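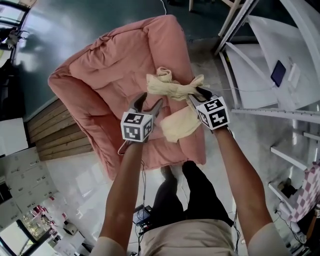
My grandmother's chair has been in three apartments with me and I was all set to put it out on the curb, writes Bushra Siddiqui in the guest book at the Rekow workroom, and then I sat in on one evening class and went home and looked at it differently. Her note was one of many left over the summer, and it says very well why the free furniture care evenings are coming back this fall, with more places, a longer season and a second room to spread out in.

Semaan Home Textiles announces the return of its Keep Your Chair program

REKOW, September 3, 2021 - Semaan Home Textiles, the family-run fabric shop and upholstery workroom on Mill Street, is very happy to announce that Keep Your Chair, its series of free evening classes on looking after upholstered furniture at home, will return this fall for a full season of 14 evenings. The program began in June as a trial of just a few sessions, and the response from our neighbors was so warm (and the waiting list so long!) that we started planning the fall season before the trial had even finished.

The classes are meant for ordinary people with ordinary furniture. You don't need to know how to sew, you don't need any tools, and you certainly don't need an antique. If you have an armchair that has gone a bit flat, a sofa the cat has been at, or a dining chair with a mystery stain from a dinner nobody will own up to, you are exactly who we had in mind.

"We see so many good pieces go out with the trash because of one worn arm or a cushion that has lost its shape," said Gualtiero Fabbri, head of the workroom. "Very often the frame is perfectly sound. A person needs an evening, a little patience, and somebody to show them where to start. I learned from an old man who talked the whole time he worked, and I'm afraid I do the same, so bring a cup of coffee."

What the evenings cover

Each class lasts two hours and takes up one subject from start to finish. The season opens with everyday cleaning: how to vacuum seams and tufts without pulling at the stitching, how to read the care tag, and how to test a cleaner on a hidden spot before you go anywhere near the front. From there it moves on to throws and loose covers, including how to pick a cloth that won't slide off the seat every time someone stands up, and how to tuck and fold it so that it looks as though you meant it.

Later evenings go into plumping and refilling cushions, closing a split seam by hand with a curved needle, dealing with wobbly legs, and choosing fabric for a full re-cover. There will also be one evening on velvet, by popular request, and one on moving heavy furniture up and down stairs without damage to the furniture, the stairs or the friends who offered to help.

Fabrics for practice come from the shop's own remnant shelves. Several of the cushion classes will use Nutska, our washable cotton and linen blend, and Dillex, a sturdier weave that we stock for family rooms. Anyone who would like to take a practice piece home is welcome to it.

A bigger space and more seats

During the June trial the classes were held at the back of the shop, between the cutting table and the button drawers, and it was cozy in every sense of the word. For the fall, Semaan has opened up the old stockroom next door, which gives us space for 34 people at each evening. It has better lighting, a proper sink, and wide double doors, so people can bring in the piece they are worried about instead of a blurry photo on their phone. (Blurry photos are still welcome.)

The building has a long history with cloth. It went up in 1816 as a wool store, and the hoist beam is still there above the double doors. We have left it alone, apart from a good dusting.

"I came in for a yard of lining and ended up staying for the class on seams," said Farzad Shokri, who attended in June and has signed up again for the fall. "I have now mended two chairs of my own and one of my sister's, and she has started finding more."

Waqas Qureshi, program coordinator at Semaan, said the fall schedule was built largely from the comment cards. "People told us they wanted evenings that start a little later, so they could get home and feed everyone first. They wanted more time on cushions. And a surprising number wanted to know about piping, so piping gets its own evening now."

How to join

All classes are free, and you can come to one or to the whole season. We do ask that you reserve a seat, either at the shop counter or by telephone, so we can set out enough needles and chairs. Young people from the age of 14 are welcome with an adult. The new room is on the ground floor and has step-free access from the parking lot.

If you plan to bring a large piece of furniture, please mention it when you reserve. The workroom team will meet you at the double doors with a cart.

About Semaan Home Textiles

Semaan Home Textiles sells furnishing fabrics, trimmings and fillings, and runs a working upholstery shop on the same premises in Rekow. The company employs 19 people, several of whom first walked in as customers.

Press contact

Noman Siddiqui, Press Office, Semaan Home Textiles, Mill Street, Rekow. Interviews with the workroom team and visits to the new classroom can be arranged on request.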